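Projects > Umley > Progress reports > Period 4

Umley: grasp and insertion software
Progress report for period 4
Prepared by Fadwa Lamrani, Miltberg group
For the program office at Rinow

1. Summary

In this period we moved the insertion task from the old scripted motion to the learned policy, and we made the wrist camera the main source of information for the last part of the movement. The work package on data logging is finished. The work package on recovery behavior is late, and I explain the delay in section 4. The budget is within the plan.

2. Work done on perception

In the last report I wrote that the pose estimate of the bar was good when seen from the fixed camera, but became poor when the arm came close and hid the part. We have now trained a second estimator that uses only the wrist view. It gives the position of the bar and its angle with respect to the fingers, and also the position of the tray when the tray is visible.

The bar is a difficult part for this kind of software. It is black and glossy, so the depth values on its surface are often missing. We decided to use the two holes as reference points and to calculate the long axis from them. This works well when both holes are visible. When the lower hole is hidden by the gripper, the estimator uses the rounded end and the side edges, and the angle is then less certain. The software now reports this uncertainty to the planner, which was not the case before.

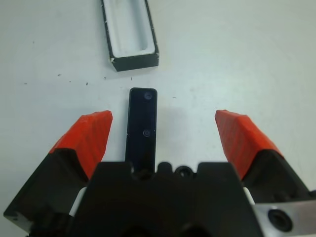 We also changed how the tray is detected. The first version looked for the outer black walls, and it was confused by shadows on the table. The present version looks for the border between the white pocket and the dark rim. Small specks on the table gave false corners in the beginning, so we added a filter on minimum size. I would like to keep this filter simple, as the partner site at Belhaj has a different table and will need to set it again.

3. Work done on control and data

We recorded 416 demonstrations by teleoperation. Each one contains the wrist images, the joint positions, the finger opening and the commands of the operator. All streams now have the same clock. In period 3 the images arrived later than the joint data, and the policy learned to close the fingers too late. After we corrected the time stamps and trained again, this error went away.

The policy was tested on 70 trials with the bar placed at start positions that were not used in training. In 35 of these trials the bar was fully inserted in the pocket without help. This is half, and it is below the target that we agreed with you. I looked at all the failed trials on video. Most of them have a correct grasp, and the failure comes later, when the end of the bar touches the rim of the tray and the arm continues to push down. So in my opinion the grasping part is close to ready, and the effort must now go to the contact phase.

The logging tool is in daily use. It can replay any trial with the images and the force values side by side, and it marks the moment when the policy changes from one phase to the next. The colleagues at Belhaj have asked for a copy and received it in January.

4. Delays and risks

The recovery behavior was planned for this period and is not finished. The reason is that it needs a reliable contact signal, and the force estimate from the joint currents is too noisy at low speed. We are testing two solutions: a slower approach with a better filter, and a small classifier trained on the wrist images together with the currents. The second one looks more promising, but it needs more examples of failed insertions, and these must be labeled by hand.

There is no risk for the other work packages at the moment.

5. Plan for the next period

We will finish the contact classifier and connect it to the planner, so that the arm stops, lifts the bar a little and tries again with a corrected angle. After this we will repeat the same test with the same start positions, in order that the results can be compared.

I would also ask for your decision on one point. The agreement says that the final test is done at Miltberg only. We would prefer to do a part of it at Belhaj, because a second table and different light would show better if the perception is robust. It would not change the total cost, but the final report would come later. We have our project call on Thursday and it would be helpful to discuss it there.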